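The Paper Empire of Skukellow

In the reading room of the old customs house at Skukellow, the ledgers are kept in gray boxes, and each box has a number written by hand. Valdir Cavalcanti has opened 225 of them. He began in June, four years ago, with the idea to stay two weeks.

Cavalcanti is a historian of colonial trade, but he does not like this title very much. He prefers to say that he studies clerks. His new book, which he finished last winter, is about the men who wrote down what went in and out of a small harbor during the last decades of foreign rule. They were badly paid, many were very young, and almost all of them were born in the colony and not in the country that governed it.

"When we read about empires, we read about governors and soldiers," he told me. "But a governor could be sick for half a year and the harbor was still open. If the clerk was sick for three days, the ships were waiting."

The book follows one office closely. It was run by the Trornetti company, a trading house that received the right to collect duties on behalf of the crown. This arrangement was common in small ports, where the state had no wish to pay for its own officials. Trornetti kept a part of what it collected and sent the rest overseas once a year. How large this part was, and who knew about it, is the question behind most of the chapters.

The answer is in the margins. The clerks used two sets of marks, one for the goods which were declared and one for the goods which were really on the dock. Cavalcanti needed almost a year to understand the second set. A small hook beside a number meant that the weight was changed after the inspection. A double line meant that somebody had asked for the change. In one ledger he found 289 hooks, and all of them were made by the same hand.

The hand belonged to a clerk who signed only as Meredith. No first name appears anywhere in the papers, and the church registers do not help. From the letters we learn that Meredith spoke three languages, asked twice for a better lamp, and was refused both times. We learn also that this clerk wrote a complaint against the company, eleven pages long, and addressed it directly to the colonial ministry. It was received. There is a stamp on it. After this the file has nothing more.

Some readers will be disappointed that the story stops there. I was not. Cavalcanti is patient with the silence, and he does not fill it with guesses. He gives instead a long and very good chapter on what happened to complaints in general — which desk they arrived at, who made the summary, how a summary could lose the name of the person who was accused.

I am less sure about the last part of the book, where he compares Skukellow with larger ports. The material here is thinner, and he depends much on printed reports which he himself has taught us not to trust. The comparison with the inland salt stations is more successful, maybe because he went to see the papers there also.

His critics have said that a study of one office cannot explain an empire. He has heard this many times. He answers that the 1218 letters which left this office were read, copied and filed in the same way as the letters from fifty other offices, and that the habits of the people who did this work lasted longer than the flag. The independent government kept the same forms. It kept the hooks, too, for at least nine years.

The book was printed by Hastix, a small press, in 3000 copies. A second printing is planned, with a corrected map and a better index. Cavalcanti has already returned to the reading room, where he is now working on the boxes of the harbor doctor. He says that the handwriting is terrible.

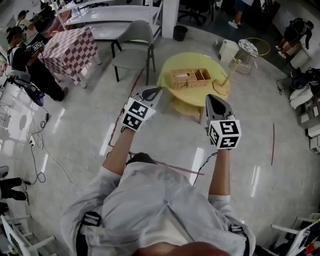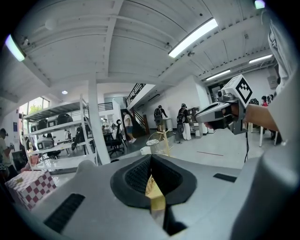

Hand-held grippers in use, each photo with a patterned white cube in view.

Related stories
The Salt Stations and Their Keepers
Who Drew the Border? Three Maps, Three Answers
Letters Home from a Colonial School
After the Flag: Forms, Stamps and the New State
Reading a Ledger for Beginners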